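丸テーブルの本を片づけてもらう前に 「手だけロボット」お試し三か月で覚えた家のコツ

このページ、いつもは換気扇とか排水口の話ばかりなんですけど、今回はちょっと毛色が違います。九月から使っている家庭用の片づけロボットのレンタル、Lebrun(ルブラン)の話です。リビングの本の整理をやらせてみたくて申し込んで、まる三か月のお試しコースがもうすぐ終わるところ。延長するかどうかでまだ迷っているので、頭の整理もかねて書いておきます。

先に言っておくと、お金はふつうに自分で払っています。提供品ではないので、文句も書きます!

まずどんなサービスか、から。
Lebrunは、腕が二本ついた台車みたいな本体が家に届いて、こちらが「お手本」を見せると、似た作業をまねしてくれるというものです。掃除機みたいに箱から出してスイッチぽん、ではありません。最初にカメラのついたヘッドバンドを頭に巻いて、自分の手で作業をやって見せる。それを何回かやって送信して、ひと晩待つと、翌日から本体のほうに作業の名前が出てくる、という流れです。

私が選んだのは「棚と卓上」というコース。ほかに「洗濯物」と「食器」もありました。食器は割られるのがこわくてやめました(うちの茶碗、祖母のが混じっているので)。洗濯物は、正直うちの靴下をロボットに見られるのがなんとなく恥ずかしくて……。本なら落ちても泣かないし、見られて困るものもない、と思ったわけです。あとで書きますが、背表紙はけっこう見られて恥ずかしいです。

届いた日は、Larkgate(ラークゲート)の配送センターからHugo Deschampsさんという担当の方が来てくれました。日本語がとても上手な方で、玄関の段差を見るなり「ここ、板を置きましょう」と、すぐ板を出してくれました。設置は部屋の計測も入れて52分。思ったより早かったです。ただ、計測のあいだ部屋を歩けないので、お茶は先にいれておくのがおすすめ。私はのどがからからで待ちました。

■お手本を撮る前にやっておくこと

説明書にも書いてあるんですけど、字が小さいし翻訳もちょっと固いので、自分の言葉で書き直しておきます。

・照明は昼と夜のどちらかに決める
昼にお手本をやって夜に動かしたら、途中で止まってばかりでした。Lebrunの人に電話で聞いたら、やっぱり明るさはそろえたほうがいいとのこと。うちは午前中に統一しました。カーテンはレースだけ引きます。

・つやのあるテーブルには布を敷く
天板がぴかぴかだと、照明の映りこみを物だと思って手を伸ばすことがあるんです。最初の週、うちの子(本体をそう呼んでいます)は何もないところを何回もつまんでいました。ランチョンマットを一枚敷いたら落ち着きました。柄なし、つやなし、濃い色がよかったです。

・透明なものはしまう
クリアファイル、透明の下敷き、ラップの切れはし。人間でも探すのに苦労するものは、向こうも苦労します。

・ビニール袋は部屋から出す
本のうしろに突っこんである袋、ありませんか。私はあります。買い物袋をつい取っておくくせがあって、あれが指先に引っかかると、本といっしょにずるずる出てきます。

・髪の長い人は結ぶ
ヘッドバンドのカメラの前に前髪が落ちてくると、その回はまるごとやり直しです。私はこれで三回やり直しました。

・袖はまくるか、細いものを
だぼっとした袖だと、手元が隠れてしまいます。パジャマでやるのも一度試しましたが、袖口がびろんとして全然だめでした。

■本の片づけで、うまくいくやり方

ここからが本題です。

うちのリビングの隅には小さな丸テーブルがあって、長いこと「読みかけ置き場」になっていました。ソファから手が届くので、つい積むんですよね。これを立てて並べた状態に戻すのが、私の覚えさせたかった作業です。

最初にやった失敗は、きれいな状態からお手本を始めたこと。人に見られるんだと思うと、つい先に片づけちゃうんです。送信したあと、サポートのMathis Hamelさんから「もう少し散らかったところから始めてもらえますか」とていねいなメールが来ました。笑いました。そりゃそうですよね、散らかったのを直す作業なんだから。

それからは、寝ている本、斜めの本、逆さまの本を、わざと混ぜて始めています。大判のハードカバーと薄い文庫本も混ぜます。同じ大きさの本だけで教えると、ちょっと厚い本が来ただけで首をかしげたみたいに止まってしまうので。

手の使い方にもコツがあって、これはMathisさんに電話で教わりました。

一つめ、片手は必ず列を押さえる。
立っている本の上のふちに、片方の手を軽くのせておく。もう片方の手で、これから入れる本を持つ。自分では無意識にやっていることなんですが、お手本では少し大げさなくらいがいいそうです。押さえる手が遅れると、列がばたばたっと倒れて、最初からになります。

二つめ、本は角を持つ。
真ん中をがばっとつかむと、表紙が手で隠れて、向こうに本の向きが伝わりません。角のあたりを持って、少し傾けて見せてから入れる。お店の人が「こちらでよろしいですか」と見せてくれる、あの感じです。

三つめ、ブックエンドは最後。
先に置くと、そこにぶつけます。本を寄せてから、最後にすっと当てる。L字の金属のものは底の板が薄いので、本を入れるときに底板の上にちゃんと載せるところまで見せてあげてください。重しになるのは本のほうなので、底板が遊んでいるとすぐ開いてきます。これはロボットに関係なく、本棚全般に効くコツだと思います。

四つめ、急がない。
早送りみたいな手つきだと、まねも雑になります。私はせっかちなので、これがいちばんつらかった! 鼻歌を一曲歌いながらやるとちょうどいい速さになります(音は送信されない設定にできます。しました)。

■気に入っているところ

朝、コーヒーをいれているあいだにテーブルが片づいていく。これはもう、単純にうれしいです。自分でやれば済むことなのに、自分ではやらなかったんですよね、何年も。

それから、お手本をやるようになって、自分の手つきが前よりていねいになりました。背表紙の上をひっかけて引き抜くの、本が傷むからだめだって昔から言われていたのに、ずっとやっていたんです。カメラをつけていると、さすがに気をつけます。抜きたい本の両隣を少し奥へ押して、真ん中を持って引く。これだけで背の上が破れなくなります。古い本ほど差が出ますよ。

それと、アプリの「今日の手」という画面。覚えた動きが短い線の絵で出てくるだけなんですが、なぜか毎朝見てしまいます。

■困っているところ

音。低い「うーん」という音がずっとします。テレビを見ていると気になりません。本を読んでいると気になります。本の片づけ用なのに。

背表紙の向き。日本語の本、中国語の本、英語の本が混ざっていると、ときどき上下がわからなくなるようです。うちはまさにその混ざった家で、中国語は私が習っていたころの名残、英語のほうは夫が仕事で使っていた作文の手引きや何か。逆さまに立てられた本を、私があとから直すことになります。アプリから「これは上下が逆」と教える機能はあるんですけど、一冊ずつなので面倒で、三日でやめました。自分の手でくるっと回したほうが早いです。

古い本。ふちがぼろぼろの大きな本は、つかむ力がほんの少し強い気がします。心配なので、私は古い本だけ別の場所に避難させてから動かしています。Hugoさんに言ったら、力の設定を一段下げてくれました。それでも私はまだ避難させています。

置き場所。本体、意外と大きいです。ひじ掛け椅子の横に置こうと思っていたのに、椅子の脚と充電台がけんかして、結局廊下になりました。申し込む前に、床に新聞紙を広げて場所取りをしてみてください。うちの感じだと、新聞を広げて二枚分は見ておきたいです。

■月々のお金と、サポートのこと

「棚と卓上」コースは、月283ユーロ。私はFlencombe(フレンコム)の窓口から申し込んだのでユーロ払いです。高いです。はい、高いです。お試しの間は設置費がかからないかわりに、途中でやめても日割りにはなりません。

お手本の送信は、コースに2000回分までついてきます。最初に見たとき「そんなにやるわけない」と思ったんですけど、一冊入れるごとに一回と数えるので、思ったより減ります。私は今のところ、おおよそ半分くらい使いました。まとめて一気にやるより、毎日ちょっとずつのほうが手つきも安定しますし、こちらの腰にもいいです。

サポートは電話とメール。電話はGilles MaillardさんかGilles Huetさんが出ることが多くて、どちらもGillesさんなので、メモに「ジルさんに聞いた」と書くとあとで困ります(困りました)。Maillardさんは設定のことに詳しくて、Huetさんは部屋の置き方の相談にとことんつきあってくれます。所長さんのHervé Huetさんとは一度だけ、請求書の宛名を直してもらうときにお話ししました。

充電台が壊れたときは、Drendness(ドレンドネス)の修理工場に送ることになるそうです。まだ壊れていないので、どのくらいかかるかはわかりません。箱は捨てないでおいてください。箱の底の発泡材がないと受け付けてもらえない、と契約書の裏にありました。

■これから試す人の、前の日チェック

前の晩にやっておくと、当日がらくです。

・ヘッドバンドを充電する。ケーブルは本体用と口の形が違います
・カメラの前をめがね拭きでふく。ティッシュは細かい毛が残ります
・テーブルの上の飲み物をどける
・スマホは撮る範囲の外へ
・電気スタンドのコードをテーブルのうしろへ回す
・本の帯をはずす。帯は引っかかります
・はさんだままのしおりひもを中へしまう

スマホのこと、書いている本人がいちばんできていません。始まってから「あっ、テーブルの上だ」と気づくんですよね。
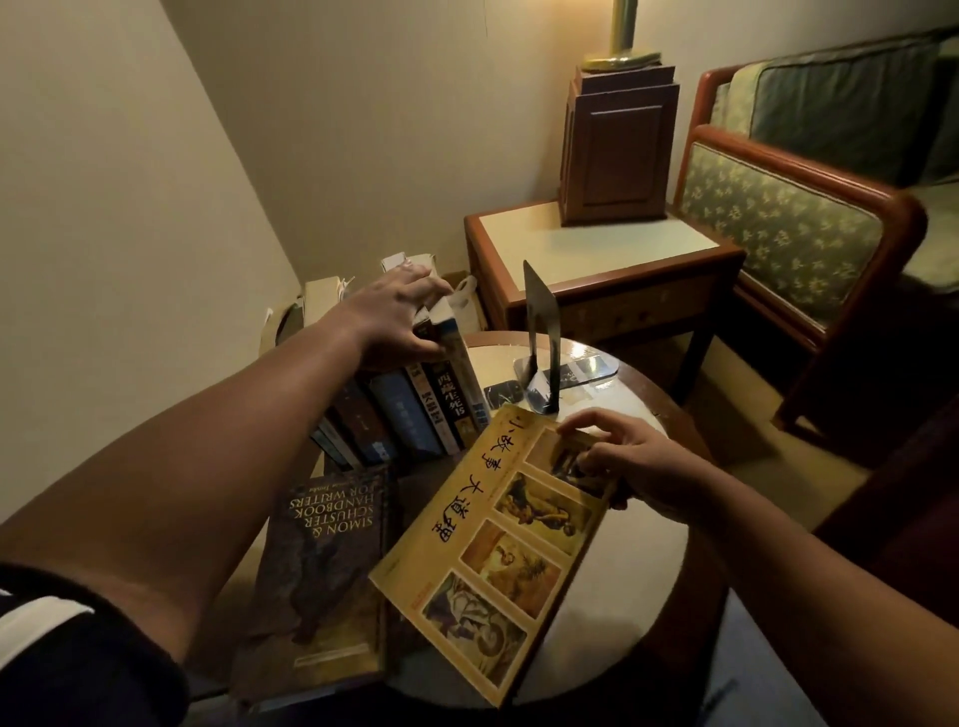 で、延長するかどうか、です。

夫は「もう自分たちで片づけられるようになったんだから、返してもいいんじゃない」と言います。それも一理あって、お手本をさんざんやったせいで、私の片づけの腕はたしかに上がりました。読み終わった本は立てる、を体が覚えたというか。でも返したら、ひと月で元どおりになる自信もあるんです、私。

今のところ考えているのは、「棚と卓上」をいったんお休みにして、次は「洗濯物」を試すという手です。Maillardさんによると、コースの変更だけなら本体は入れ替えずに、指先の部品を取り替えるだけで済むそうです。靴下の恥ずかしさについては、新しいのを買ってから考えます。

あ、それから質問をいただいていたので、ここでまとめてお返事しておきますね。

猫がいても大丈夫ですか、という方。うちは猫がいないのでわかりません。Lebrunに聞いてみたところ、動くものが近くに来ると腕が止まるそうですが、しっぽで押された本が倒れるのは止められないとのことでした。

賃貸でもいけますか、という方。壁に穴はあけません。計測のときに四隅へ小さなシールを貼りますが、はがすときにドライヤーの温風を少し当てると、のりが残らずに取れました。カーペットの家は、充電台の下に薄い板を一枚敷くと傾きません。板はホームセンターの端材で十分でした。

左利きですが、という方。私は右利きですが、たまに左右を入れ替えてお手本をやっています。アプリの「きき手」を両方にしておけば受け付けてくれます。慣れないほうの手でやると、おそろしく時間がかかりますけどね。

洗濯物コースに変えたら、また書きます。次の回は予定どおり、やかんの湯あかの落とし方です。クエン酸を切らしているので、買いに行くところからです。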